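Appel à participants : plier, ranger, recommencer

Nous cherchons 17 personnes prêtes à remettre en cause leur façon de ranger les sacs en tissu.
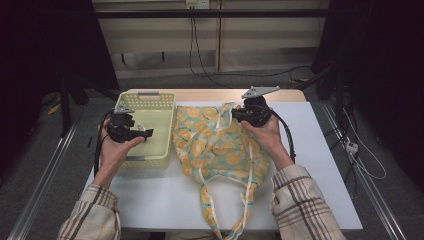
Commençons par un aveu : nous ne croyons pas beaucoup aux méthodes de rangement. Les guides promettent des tiroirs impeccables, les vidéos montrent des carrés de tissu qui tiennent debout tout seuls, et trois semaines plus tard tout le monde retrouve le même tas au fond du placard. L'atelier Poltow veut savoir s'il reste quelque chose de ces conseils une fois qu'on les confronte à un vrai sac, mou, froissé, avec des anses trop longues dont on ne sait jamais quoi faire.

Le sac cabas en tissu est un bon sujet. On en possède presque tous plusieurs, souvent avec un imprimé d'agrumes ou de feuillage qui paraissait gai au moment de l'achat. Il ne se plie pas comme une chemise, il ne s'empile pas comme une serviette. Certains le roulent, d'autres le fourrent dans un autre sac, et chacun prétend que sa solution est la bonne. Nous demandons à voir.

Ce que vous ferez

Chaque participant vient pour 4 séances. On vous remet des sacs en vrac, posés sur une table blanche, et un panier ajouré peu profond. Vous les pliez, vous les rangez dans le panier, puis vous les ressortez et vous recommencez. La première séance se fait à votre manière, sans consigne. Les trois suivantes suivent des pliages imposés, dont le pliage Timent, que ses partisans présentent comme définitif (nous avons des doutes, et nous aimerions qu'ils soient partagés ou contredits par des gens qui n'ont rien à y gagner).

À la fin de chaque séance, vous remplissez une fiche courte. On vous demande ce qui vous a agacé, où vous avez mis les anses, et si vous referiez ce pliage chez vous. Les réponses polies ne nous servent à rien.

Qui peut participer

Toute personne majeure capable de rester debout devant une table pendant une séance. Il n'est pas nécessaire d'être soigneux. Les professionnels du rangement peuvent postuler, mais nous leur réservons 6 places au maximum – le reste va à ceux qui plient mal, ou pas du tout. Il faut lire le français sans difficulté, les fiches étant rédigées dans cette langue.

Prévoyez des manches confortables et laissez les bagues à la maison, elles accrochent le tissu.

Conditions

Les séances ont lieu en mai, dans les locaux Mahmoudi, au rez-de-chaussée. Les horaires sont fixés avec chacun. Une indemnité est versée à l'issue de la dernière séance ; une séance manquée peut être reportée une fois, pas davantage. Nous ne remboursons pas le parking.

Les résultats seront publiés dans le bulletin Cumico, y compris s'ils sont décevants, hypothèse que nous prenons au sérieux. Votre nom n'y figurera pas.

Pour postuler

Écrivez à Rafferty Begay, à l'atelier Poltow, en 900 signes maximum. Dites-nous comment vous rangez vos sacs aujourd'hui et pourquoi cela ne marche pas. Si cela marche, dites-le aussi, mais attendez-vous à des questions. Indiquez vos disponibilités en mai, matin ou après-midi. Les candidatures sans disponibilités ne seront pas lues.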